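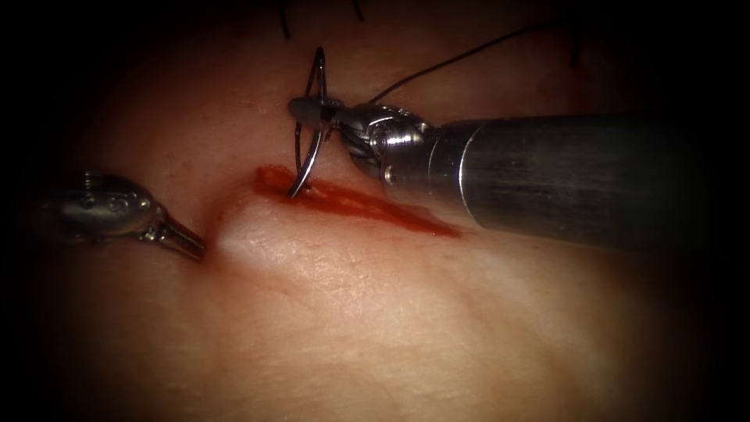 Slavica Zupan doubts that the number on the front of a power bank means anything at all. She bought two with the same figure printed on them, she wrote to us, and one filled her phone twice while the other gave up partway through the second go. Her question was which of the makers had lied. The dull reply is that possibly neither had, and most of this chapter is spent on why a figure can be true and still be of little use to the person paying for it.

Chapter 3
What the Label Leaves Out

Take the Molus, a pocket battery we shall come back to several times. Its box gives the capacity in milliamp-hours, in large type. That figure belongs to the cells inside, measured at the voltage of the cells, which is lower than the voltage that comes out of the socket. Raising it costs energy. So does the cable, and so does the phone's own charging circuit, which gets warm for a reason. The box mentions none of this. A reader who divides the number on the battery by the number on the phone will expect more refills than anyone has ever had.

Watt-hours are the better unit, and they are usually there, in grey print on the underside. Look for them first. If they are missing, be suspicious.

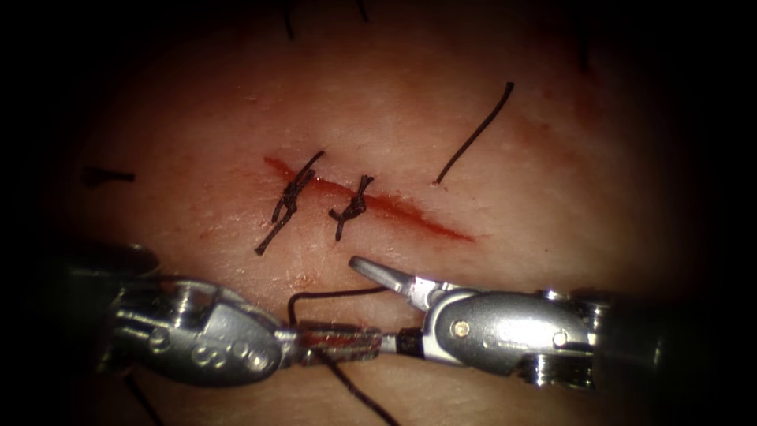 Claims about battery life deserve the same treatment. A maker says that its cells last for 970 charges, and the claim sounds as though somebody sat and counted. Perhaps somebody did, at one gentle temperature, with a slow charger and a battery never run flat. Two knotted stitches partway along a cut show that closing it has begun and leave you to wonder about the rest, and a test figure with no conditions beside it should be read in much the same spirit. Ask what was left in the battery at the end of the test. Ask also who ran it.

Danica Lazarević, whose measurements appear in Section 3.2, put a Drudska charger through 655 full charges in her own workshop. She is careful to say that this was one charger and one battery. We repeat her caution here as it tends to get lost once a result is turned into a chart.
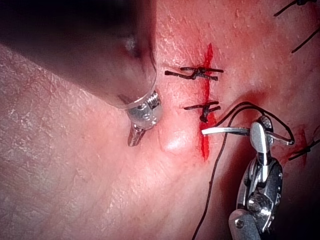

Then there is the word "fast". It has no fixed meaning. A charger may offer a high rate which the phone declines, or which the phone accepts for 21 minutes and then cuts back as the battery fills. Both devices must agree on a method before anything quick happens at all, and a cheap cable can spoil the agreement. The Ristić wall plug used in the exercises will charge one phone at full speed. Plug in a second and the two must share, a fact found on the last page of its leaflet.

We do not suggest that every label is a swindle. Most are drawn up by people choosing the kindest true number available, and you would probably do the same in their place. What we ask is that you keep the following at hand while you read on:

At what voltage was the capacity measured?
How warm was the room?
Does the stated output apply to one socket or to all of them together?
What did the tester count as "worn out"?

Section 3.1 deals with capacity and begins with a sum you can do on the back of the packaging. You will need a battery of your own, its cable and a simple plug-in meter. If you have no meter, use the readings in Table 3.1, which were taken by Despina Pavlović. Her room was colder than she would have liked, and she has noted the temperature beside each one.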